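Meifang Qiu on Learning to Sing Again at 58

Meifang Qiu hadn't sung in front of anyone for most of her adult life when she walked into the Cadgate community choir.
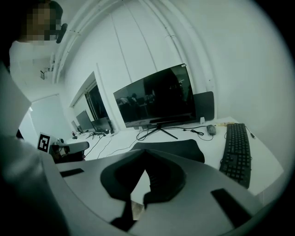
"I stood outside the door for 10 minutes," she says, laughing. "Then somebody came out to get something from their car and held it open for me, so I had to go in!"

That was three years ago. Now she sings alto, goes to every rehearsal, and last August she took a solo verse at the outdoor concert in Gourlay — two lines, but she practiced them for weeks, mostly in the shower and at red lights.

I asked what had kept her away so long. "A music teacher told me to mouth the words," she says. "I was 11. You'd think it would wear off, and it didn't."

Her choir director, Ewan Forsyth, hears stories like that all the time. He starts new people on rounds and simple folk songs, and he doesn't hold auditions. "If you can hum along to the radio, we can work with that," he told me. "Matching a pitch is mostly listening. People get so much better in one season, and it's a joy to hear it happen."

Qiu's advice for beginners is wonderfully practical. Stand next to someone loud. Drink water before you get thirsty. Record your part on your phone and play it while you do the dishes.

And what would she like to sing next? She doesn't even pause. "Something in Portuguese. Wagner Paiva in the basses has promised to help me with the vowels, and I'm holding him to it."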